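Gripper build, part 3: fingers, bushings and a lot of key presses

I finally got back to the hand-held gripper in July. The last post ended with the trigger sticking and me giving up for a while, so I'll start with that.

The sticking was my own fault. I had the pull cable running through a printed channel in the handle with a bend that was too tight. It was fine when I pulled slowly and it grabbed when I let go fast. I reprinted the handle with a wider bend and put a short piece of bike cable liner in the channel. It took 2 tries to get the liner length right. Now the fingers open again on their own when I release the trigger, which was all I wanted.

The bigger change is in the arms. On the first version the pivot screws ran straight through the plastic, and the holes went oval after a couple of weeks. There was enough slop that the finger tips could miss each other. I bought a bag of small brass bushings from Ruchti and redrew the arms to take them. They press in with a bench vise and a bit of scrap wood. One arm cracked because I had left the hole too small, so I opened up the drawing by a hair and printed that one again. The rest went in straight.

I did the vise work at Govora, the shared shop a few streets from me. My membership there had lapsed and I had to renew it, but I don't own a vise and the renewal was cheaper than buying a decent one. Oranuch Thepsuriya was at the next bench working on her own project and pointed out that my two arms didn't need to be mirror images. If the part is symmetric through its thickness you can print the same one twice and flip it. I had been keeping two separate files in sync since the spring. Now there is one file.

The fingers are flat black pads. I tried a curved tip first because it looked more like the grippers you see in catalogs, but flat is easier to print and easier to line up by eye. The surface picks up dust very fast. I wipe the pads with a damp cloth when I remember.

The point of all this is to record myself doing small jobs with the gripper and later have the arm on my desk copy them. The arm is a Calmont kit and it isn't ready yet. One of the joints still drifts when it gets warm. So for now I'm the motor, and I'm trying to find out which jobs the fingers can do at all before I spend more time on the arm.

I started with a keyboard because I had one and it has a lot of targets of different sizes on it.
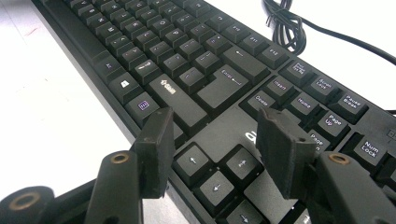 Pressing a key with one closed finger tip is easy. Landing on the right key is harder than I expected, mainly on the arrows, where the pads block my view of whatever is between them. I've started coming in from a lower angle and that helps some. The big keys like Enter and Backspace are no trouble.

My log has 1,527 presses in it so far. I type the misses into a text file by hand, so the count of those is probably a little low. I do them in sets of 10 and then stop, as my wrist gets tired and the later ones get sloppy. The handle is too heavy at the back, where the Brosell battery pack sits. I want to move the pack to a belt clip and run a longer lead.

Next I'll try thinner pads, maybe with a strip of rubber on the inside face. I have the rubber already and need to find a glue that sticks to it.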